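Notebook - Orham newsroom relay, July, 9:40 pm

Second night of running the late bulletin for Kollby and Mabula from the Orham control room. 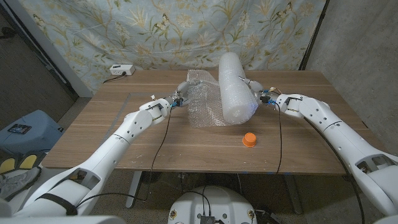
Playout log for the 11 pm slot pulled from Zistoretti and compared with the rundown. Of 437 items logged across both feeds, 326 carry the correct market tag. The rest went out under the default tag, so the Mabula feed took the Kollby weather crawl twice.

Cause: tags are set when the rundown is saved, and the anchor block gets saved before the local inserts are attached. Anything added late inherits the default. Nuria Feyisa reproduced it on the spare server with a dummy rundown.

Changes for tomorrow:
- Save again after the last insert, before the 10:45 lock.
- Default tag set to blank. Zistoretti should then reject an untagged item - check this in rehearsal, not on air.
- Log limit is 1,000 lines, fine for now.

Anchor return audio is still 2 frames behind on the Mabula line. Left alone tonight.

Open: who re-records the station ID if the lock slips. The Kollby desk thinks Orham does it, and the schedule has no name against it. Ask Nuria before the afternoon call.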